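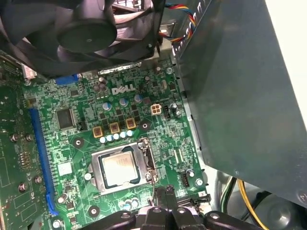
## Removing a socketed CPU with the Mudska two-finger kit

This procedure covers unattended CPU removal from an open desktop case using the Mudska gripper kit, as supplied by Juvlow. It was written on the bench at the Flovilstead refurbishing shop against a Dell desktop board, and applies with small changes to other boards that use a hinged retention frame and side lever. Kit price at the time of writing was $2,530, arm not included.

Part 1 of this series (mounting, cabling, first power-up) is assumed complete. If the wrist camera is not returning an image in the Mudska console, go back to it.

### What the kit includes

- Two-finger gripper with centre linkage and wrist plate
- Wrist camera and bracket
- Fine fingertips, pair
- Coarse fingertips, pair (not used here)
- Hex keys and thread locker
- Console licence, one seat

You will also need an arm with a payload that covers the gripper, a grounding strap for the case, and somewhere to put the processor. We use a Ghasemi tray on a grounded mat. Any anti-static tray with a known, repeatable pocket position will work.

### Before you start

1. Disconnect mains power. Hold the case power button in for 10 seconds to drain the supply.
2. Clip the grounding strap to bare metal on the chassis. Paint defeats it.
3. Clear the heatsink from the processor and clean the heat spreader with isopropyl alcohol. Residual paste transfers to the fingertips and is the most common cause of a dropped part.
4. Tie loose wiring back from the socket. The console does not model cables, and a fingertip will hook a fan lead without registering a collision.
5. Secure the case to the bench. A tower lying on its side on rubber feet will shift under a light push, and every saved pose shifts with it.

### Step 1: Set the tool frame

Open **Tool > Frames** and select profile 1439. This is the fine fingertip profile. The default profile assumes the coarse tips, which are longer, and loading it by mistake puts the real fingertips above the commanded point by the difference.

Close the fingers fully, then select **Zero**. Open them again and confirm that the reported width changes smoothly over the full range. A jump partway through usually means a linkage screw was tightened with the fingers under load. Loosen it, cycle the gripper and retighten.

### Step 2: Define the keep-out volumes

Drive cages and power supply housings are the usual obstacle. On many desktop cases a sheet metal panel overhangs part of the board, and the elbow of the arm will find it before the gripper does.

1. Jog the gripper to each exposed corner of the panel and select **Add point**.
2. Close the volume and set its margin.
3. Repeat for the cooling fan and for any installed expansion cards.

Do not draw a volume over the capacitors beside the socket unless you are prepared to approach from the opposite side only. The margin extends in all directions and the planner will report no solution. Set a speed limit for that region and approach vertically instead.

### Step 3: Locate the socket

Jog until the whole retention frame is in view, with the fingers open. The view does not have to be square to the board. Select **Locate > Rectangular feature**, then pick the four outer corners of the metal frame in the order the console requests.

Pick the frame corners, not the edges of the heat spreader. The spreader is reflective, and the detected edge moves with the room lighting. Shahla Arabzadeh tested both on our bench in August, and the spreader edges gave a different answer each time the overhead lights were changed.

Save the result as `socket_origin`.

### Step 4: Release the retention frame

The kit can operate a lever, but we do this by hand. Press the lever down and out from under its catch, raise it, then swing the retention frame open. The processor should now be sitting in the socket under its own weight.

Lever operation with the gripper is described in the Mudska manual. Farzad Ranjbar has it working on a single board model. The pose is specific to each socket type and the force needed varies between boards, so the time saved is small unless you are processing a batch of identical machines.

### Step 5: Grip

Set the following in **Grip > Manual**:

| Setting | Value |
|---|---|
| Approach speed | 10 mm/s |
| Grip force | 300 (console units) |
| Contact detection | On |
| Release on fault | Off |

**Release on fault** must be off. With it on, a protective stop opens the fingers and the processor falls onto the socket contacts. On a socket with spring contacts this generally writes off the board.

1. Move to `socket_origin` with the vertical offset applied.
2. Descend until the tips are level with the green substrate. Stop above the socket floor.
3. Close. Both tips should meet the substrate at its edge. A grip on the heat spreader alone will hold, but the part can rotate.
4. Wait for the contact flag before lifting.

Lift straight up. Do not combine the lift with any lateral motion until the processor is clear of the socket walls.

### Step 6: Transfer and check

Move to an inspection pose clear of the case and look at the camera view before going on to the tray.

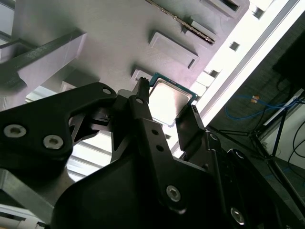

A diagonal hold is acceptable at this stage provided the part is not slipping. Compare two stills taken a few seconds apart. If the angle has changed between them, go directly to the tray and regrip from there. Do not try to correct the angle by opening and closing the fingers in mid-air.

If the angle is stable, measure it with **Inspect > Line** along one edge of the substrate and enter the value as the wrist correction for the place move. The console accepts a negative angle, although the field label suggests otherwise.

### Step 7: Place

1. Move above the tray pocket and apply the wrist correction.
2. Descend at the approach speed from Step 5.
3. Open to the pocket clearance width only. Opening fully will push the tips into the pocket walls and can flick the part out.
4. Retract vertically.

Cover the empty socket before doing anything else to the board.

### Faults

**Contact flag never sets.** The tips are above the substrate, or the wrong tool profile is loaded. Check for 1439.

**Contact flag sets during descent.** One tip is touching the retention frame. Open it further or re-run Step 3.

**Part lifts on one side, then drops back.** Paste on a fingertip, or uneven contact. Clean both tips and repeat.

**Camera view drifts from saved position.** Check the wrist plate screws. They loosened on our unit during the first week, before thread locker was applied. Nima Bagheri has since added them to the start-of-shift check.

### Notes on the kit

The gripper itself is good value. Fingertip repeatability is adequate for this work and the wrist camera is well placed for seeing the tips. The console is weaker. Keep-out volumes cannot be exported, so a second bench has to be taught from scratch, and the licence is tied to one machine. Juvlow moved ours to a replacement computer on request, without charge.

Fine fingertips are a wear item. Order a spare pair with the kit.

Installing a processor is covered in Part 3, by Nima Salehi. Do not reverse this procedure to do it. The place move above has no orientation check, and the Step 5 grip force is not suitable for seating a part.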